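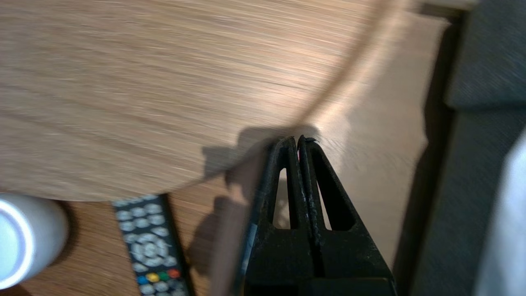
Fliko 2.0 is out, and I've been smiling at my terminal all morning!

July 18, 2018

For anybody new to this page, Fliko is the little planning package I keep going together with Imre Hegyi. It takes what a wrist camera sees and turns it into a short list of arm moves, and then it keeps checking that list while the arm is moving. The old version checked it once and hoped for the best (we were young, it was December).

So what's new? The big one is that the planner no longer throws a whole plan away when the picture goes bad. When the wrist swings quickly the image smears, wood grain especially, and the old code would decide the tabletop had vanished and start over from nothing. Now it scores every image for blur, holds on to the last good estimate, and slows the arm a little until the edges come back. Imre wrote nearly all of that. I wrote the part that prints a warning, and I'm very proud of my warning.

We also rewrote how it deals with round furniture. Fliko used to wrap a box around everything, so a round table got four corners that weren't there, and the arm kept steering politely around thin air. You can now give it a circle and a rim height. I tried this first in a bedroom corner setup, the kind with a side table pushed up by the headboard, and the paths came out so much shorter that I ran the test again to be sure I hadn't loaded the wrong file.

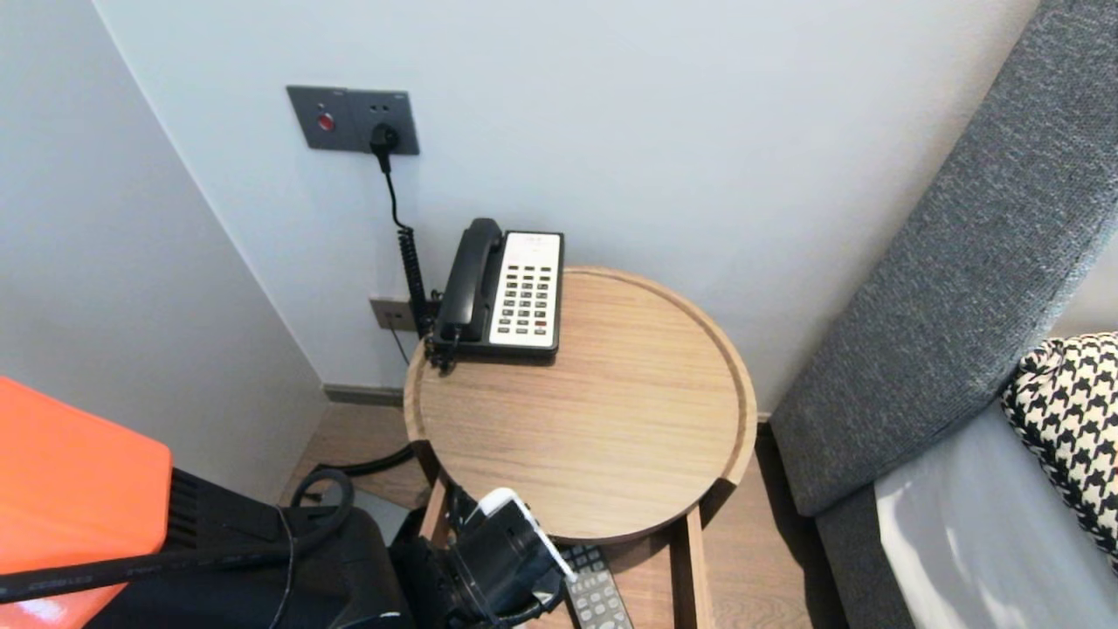 Cords are still hard, I'm afraid. A coiled phone cord is mostly gaps as far as the depth code is concerned, and Fliko likes to plan straight through the gaps. For now you can mark a keep-out zone by hand in the config file, and the planner will respect it. A proper fix is on Imre's list — he has ideas, and a whiteboard I'm not allowed to wipe.

A few smaller things. The replay viewer from Soseser now opens our logs directly, with no converting first. The default log length went up to 600 seconds, which a couple of you asked for (loudly!). And the two gripper profiles have finally been merged, so please delete the old one before you update or you'll get a pretty confusing error about finger width.

The folks at Kisalmont have been running the release candidate on their own arms and sent back four bug reports, all fixed except one that only shows up when the arm starts with its fingers nearly closed. If you see the plan stall right at the first step, that's the one. Open the fingers a bit and restart, and send me the log if you can.

Downloads are in the usual place, and the old version stays up next to it for anyone in the middle of a project.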